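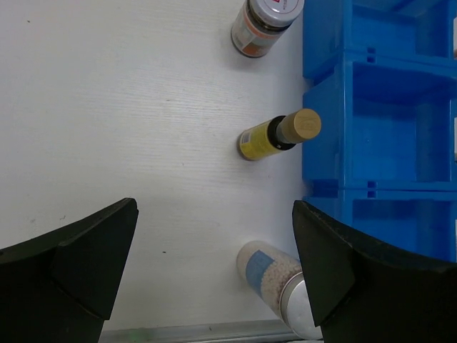

We've been hearing from so many of you about the Prarniris shelf-loading kit that we finally asked Damomov to lend us one for the month of June, and oh, what a nice few weeks it has been! The kit comes with a two-finger gripper, a wrist camera and the setup software, and it lists at $3743, with training for your staff costing another $1027 if you want it. Our own Fadwa Badawi took charge of the trials and was happily stubborn about using everyday things from the pantry and the cabinet, so a squat dark glass jar, a slender little bottle with a yellow label and a clear one full of white granules all took their turn lying on their sides by the blue rack. Mixed shapes like those are just what most of our small-shop readers handle, after all.

Fadwa likes the plain menus best, and she'd love a longer power cord (so would we). Her full review runs to six pages and you're welcome to a copy, just ask for it at the front desk or reply to this newsletter. Damomov is taking orders through the end of June.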